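Granitz Road Toy and Play Library
Minutes of the members' meeting, 12/02/2026, in the upstairs room at Flekura Hall

Chair: Ingeborg Janssen
Minutes: Esmaeil Rostami
Apologies were read out and are kept with the attendance sheet.

1. Minutes of the last meeting
Agreed, with one change. Item 4 said members were "broadly happy" with the new opening hours. Two members said they had not been happy then and were not happy now. The words "broadly happy" are to be replaced with "divided".

2. Online booking (Memov)
The chair reported on the free trial of the Memov booking system. The sales leaflet promises fewer late returns. Members asked how a booking screen would make anyone bring a puzzle back. The chair said there would be reminder emails. It was pointed out that we already send reminder emails and that people already ignore them.

The yearly charge would be £200 once the trial ends. Esmaeil Rostami asked whether this included the text message service and was told the leaflet did not say. He asked that no decision be taken on the strength of a leaflet. Agreed. The chair will ask Memov for the full price in writing, and for the name of another small library that has used it for more than a year.

3. Late and missing items
At the last shelf check 37 items were overdue. The chair thought this was better than the autumn. Several members doubted it, as the autumn check left out the cupboard on the landing and so the two numbers cannot fairly be compared. The next check will cover the landing cupboard and the result will be brought to the March meeting.

A proposal to bring in fines was put forward again and again failed to find a seconder. The view from the floor was that fines would lose us the families we most want to keep, and would cost more in arguments than they raised.

4. Play food and kitchen sets
Long discussion. The kitchen sets are the most borrowed things we have and come back with the most bits missing. At present the borrower ticks a list at home and we take their word for it. Ingeborg Janssen would like every set checked at the desk on return. Esmaeil Rostami asked who would be doing the checking on a busy morning with a queue down the stairs, and did not get a firm answer.
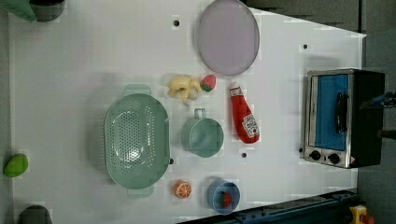 Item 4: play food and kitchen pieces laid out on a table, with bananas, a strawberry and a soft ketchup bottle among them.

It was suggested that each set be split into smaller bags so that a missing piece is noticed sooner. Others felt smaller bags would simply mean missing bags. A trial was agreed with 2 sets only, to run until the March meeting — and to be dropped if it makes no difference. The cloth pieces are to be washed according to their labels, where they still have labels.

5. Toma shelving
The Toma shelving offer was looked at for the third time. The units are said to fit "any alcove". Our alcove is not square and nobody from Toma has measured it. No order to be placed until someone has. The chair will ring them.

6. Storytime
Seven families came to the last storytime. The chair called this a good start. The minutes should record that the same number came to the one before, and that the posters made no difference anyone could point to. Storytime to carry on as it is. No more money for posters this year.

7. Any other business
The radiator by the door is still either off or far too hot. The hall has been told.
A member asked why the tea money goes in the same tin as the deposits. It will now go in a separate tin.

Actions
Memov: full price in writing and one reference — Ingeborg Janssen
Shelf check, landing cupboard included — Esmaeil Rostami
Small bags for the trial kitchen sets — Ingeborg Janssen
Toma: ask them to come and measure — Ingeborg Janssen
Second tin — Esmaeil Rostami

Next meeting in March, same room. Members who wish to add an item should send it to Esmaeil Rostami in writing, as things mentioned on the stairs will not be put on the agenda.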